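Can a Machine Do It Yet? Chores, Sorted by How Much Help You'll Really Get

I love this stuff. I have loved it since I was a kid taking apart a box fan on the back porch, and every September I redo this page from top to bottom because the answers keep changing. Readers write in with the same question in different clothes: which jobs around the house and shop can I hand over now, and which ones am I stuck with? So I've put the chores in order, from nearly solved to not yet, with tips for each one whether you own a machine or just two hands and a broom.

Floors: mostly yes

Vacuuming is the chore I'd hand over first. A plain floor vacuum that wanders around on its own will keep a downstairs in good shape if you run it often and keep the floor clear. The trouble is that last part. You still pick up the socks.

Tips that work with any model:
Run it at 2 p.m. or whenever the house is empty, and let it finish. Stopping it halfway leaves a clean room and a gritty one.
Flip it over once a week and cut the hair off the brush with a seam ripper. Scissors are clumsy in there.
Tuck rug fringe under and hold it with a strip of carpet tape.
Tie lamp cords up to the table leg with a twist tie.
Grout lines hold sand. A stiff hand brush along the lines first, then the vacuum, and the tile looks new!

Mopping I'd call a half. The little mopping machines are fine for dust and paw prints, and they just smear dried juice. Put a warm damp rag on the spot for 12 minutes before you send anything over it.

Dishes: the loading is still yours

We've had a machine that washes dishes for so long that we forget it's one. What we don't have, in any kitchen I've cooked in, is something that loads it and puts everything back in the cupboard. Jad Nasrallah, who has a two-bay repair shop near me and reads every robotics paper he can find, thinks plates will come first, then bowls, then mugs, with the flimsy plastic lids dead last. I agree about the lids. I can barely stack them myself.

Until then: big plates on the outside, small ones toward the middle, bowls tipped so they can't cup water. Unload the bottom rack first so the top doesn't drip on dry dishes.

Trash and anything made of bag

I get the most mail about this one, and I find it the most fascinating. Taking out the trash sounds like the dumbest job in the house. You lift, you tie, you walk. But a bag has no shape of its own. It folds over on itself, it shines in one spot and goes pitch dark in the next, and it hides whatever is behind it. A hand figures all that out by feel. A machine working mostly from what it can see has to guess where the plastic ends and the rest of the house begins — and the rest of the house is never tidy, or standing still. 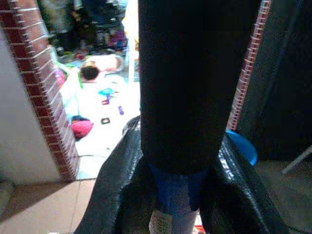
Crumpled black plastic up close, a blue bowl half behind a fold of it, and a child among the toys in the next room.

Look how much is going on past the plastic. Two rooms, a brick-edged doorway, toys on a white mat, and a small person down on the floor. Any machine that's going to carry things through a home has to notice every bit of that and put the child ahead of the chore every single time. I think that's the real measure, and I'd be happy to wait for it. People get impatient with slow robots in videos. I cheer for the slow ones!

Bag tips for the rest of us:
Open a new bag by rubbing the top edge between damp fingers, then give it one big snap in the air.
Push the air out along the sides once it's in the can, or it will balloon up and swallow the first thing you drop in.
Drop a folded sheet of newspaper in the bottom for leaks.
Keep the roll in the bottom of the can, under the bag you're using.
Bags and bag rolls go up high if you have little ones in the house, and the used bag gets tied off and carried straight out. Don't park it on the floor while you look for your shoes.

Picking up toys: closer than you'd think

Solid toys on a plain mat are a pretty fair job for a machine, as pickup jobs go. A block is a block. Stuffed animals are trickier, puzzle pieces are worse, and a blanket tossed over the lot ends the contest. My own method is a flat bedsheet. Spread it, let the kids play on it, then gather the four corners and pour the whole works into a bin. It takes 60 seconds and I've never found anything faster, powered or not.

Laundry: washing yes, folding no

Folding is the one I dream about. I've watched a lot of folding demos and grinned all the way through, and then gone back to my own pile. Towels look promising. Fitted sheets, well, I can't fold those either, so I won't judge. Fold on a surface at hip height, do all the shirts first, and match socks while you're on the phone.

In the shop

Shops are ahead of houses. The bench stays put, the parts come in the same tray, and no one leaves a sippy cup on the drill press. Jad's place has an automatic feed on the band saw, and on a batch of 17 brackets it earns its keep. For one bracket he still does it by hand, with the setup being longer than the cut. Sweeping under the benches? Push broom. Sorting the coffee can of mixed screws? Still a rainy afternoon and a muffin tin.

If you want to make your shop friendlier to any machine, now or later, do what helps you anyway:
Give every tool one home and paint its outline on the board.
Get cords off the floor and onto ceiling hooks.
Use shallow trays in place of deep buckets.
Put a bright strip of tape on the front of each shelf — great for tired eyes at 9 p.m., too.

What I'd buy, what I'd wait on

Buy the floor vacuum if you have mostly hard floors. Buy a good dishwasher rack before you buy a fancier dishwasher. Wait on anything with an arm unless you enjoy tinkering, in which case go for it and please write and tell me everything. I set aside $2000 for my first one a while ago, and it's still sitting in the coffee can next to the screws. I check the news every week.

Next time I redo the page I'll add windows and gutters. Send me your gutter stories.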